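Mandthorpe Workshop, Paper Conservation Bench
Notebook entry, 28th January
Entered by Jonalyn Padilla

Continuation of the starch paste trials for the Enriquez ledgers. The previous entry ended with the second batch failing on the test strips, and the matter of the water was left open.

Batch three was cooked this morning. Wheat starch was soaked overnight in deionized water and brought up slowly in the double boiler. Thickening began at 71 degrees Celsius on the bench thermometer. The batch was held at 80 for the remainder of the cook, stirred throughout, and taken off when it turned translucent and fell from the spoon in a sheet. It was sieved twice after cooling. The first sieving left a few lumps the size of pinheads; the second left none that could be felt between the fingers.

The color is better than batch two, which had a gray cast. I attribute the cast to the old pan, as the water was the same. The old pan has been withdrawn from paste work and labeled accordingly.

Test strips were cut from the kraft wrapping stock and from the Zomach tissue, 12 strips of each, grain running lengthwise. Half were pasted with the grain matched and half with it crossed. All are under glass and felt with the standard weights.

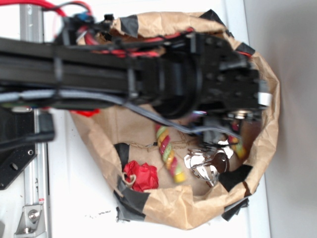

Why is kraft used for the test strips when the ledgers are rag paper?
The ledger covers were lined with a brown wrapping paper in an old repair, and the lining has to be relaid before any work on the text leaves can start. Kraft is the nearest stock on the shelf in weight and stiffness. Rag strips will be run separately once the lining method is settled.

Observations on the strips at the first felt change. The crossed pairs had begun to curl toward the tissue side. The matched pairs were flat, with slight cockling at the short ends. One matched strip had been pasted too heavily and showed a bead along the edge; it is marked with a pencil cross and should be left out of the comparison. Felts were replaced with dry ones and the weights returned.

The humidity in the back room has been a concern all month. The Clirkell gauge by the door and the dial gauge on the press shelf do not agree, and the difference is larger in the morning than in the afternoon. Until they are checked against a salt solution, readings in this notebook are to be taken from the Clirkell gauge only, and the initials of the person reading it are to be entered beside the figure. Several earlier entries in January lack initials. I have gone back and penciled in a query where I could not tell the handwriting.

Ledger 2 was opened for inspection only. The sewing is sound through the first gatherings and loose after that. The spine lining comes away in flakes when touched with the spatula, and the adhesive under it is brown and glassy — almost certainly animal glue, though a spot test has not been made. Flakes were collected in a labeled envelope and placed in the job folder. The ruling inks on the account pages did not move under a damp swab. The red ink in the margins did, slightly, on one leaf.

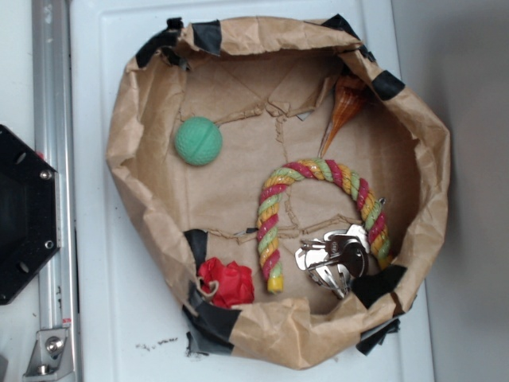
For that reason no aqueous treatment is to be attempted on any leaf carrying red marginal notes until the ink has been tested in at least three places per gathering. The results are to go on the chart in the job folder. Please do not record them on loose slips, as two slips from the first gathering have already been mislaid and the tests will have to be repeated.

Remaining paste was divided between two jars. Jar A is in the refrigerator, covered with a film of water. Jar B was left on the shelf at room temperature to see how soon it turns. Neither jar is for use on the ledgers themselves.

Strips are to stay under weight for a full 24 hours before the peel test. The peel is to be done by hand, slowly, at a low angle, with notes on whether the paper fiber lifts or the paste film lets go cleanly. Batch two let go cleanly on every strip, which is the result we do not want.

Stock note: the Zomach tissue is down to the last part roll. The brown stock will cover the lining of both ledgers with a margin for error, provided the creased sheets at the bottom of the pile are used for trials and the flat ones kept back. 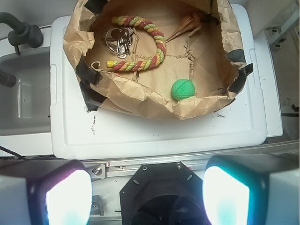 Brown paper, heavily creased, with fold lines crossing on the flat.

To do next: peel test on batch three; spot test on the spine adhesive; salt check of both gauges; order tissue.

J.P.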